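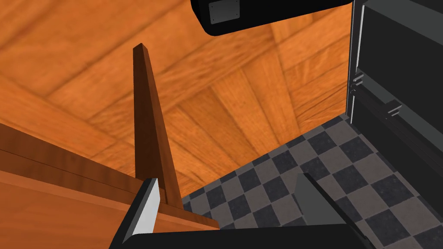 How to budget for a robot arm before you buy one

Step 1. Try the job in simulation. A virtual kitchen costs you an evening, and the arm can hit the cabinet all it likes. We ran ours in Brukari, on the Lirkside kitchen set.

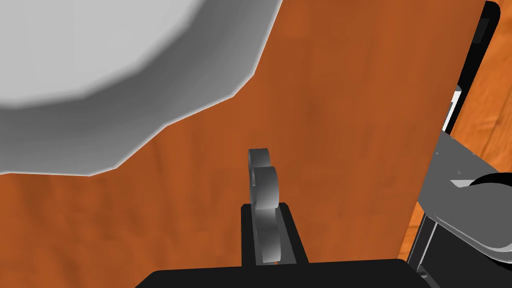 Render: Lirkside kitchen, wrist view

Step 2. Price the gripper separately. Harnetti quoted us 2242 for the arm, which sounded fine until we noticed it came with no fingers. Add 25 percent for cables, mounts and the bracket you will order twice.

Step 3. List the surfaces it has to reach — tabletop, stovetop, the awkward bit by the oven knobs. Reach is what you pay for.
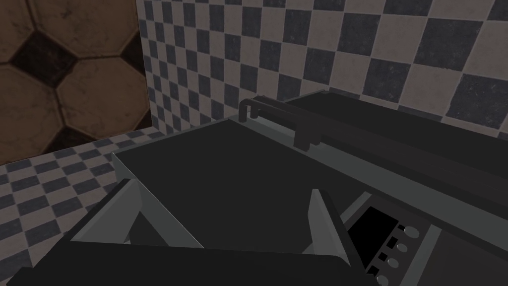

Step 4. Ask about lead time. Lim told us six weeks in April. Plan on June.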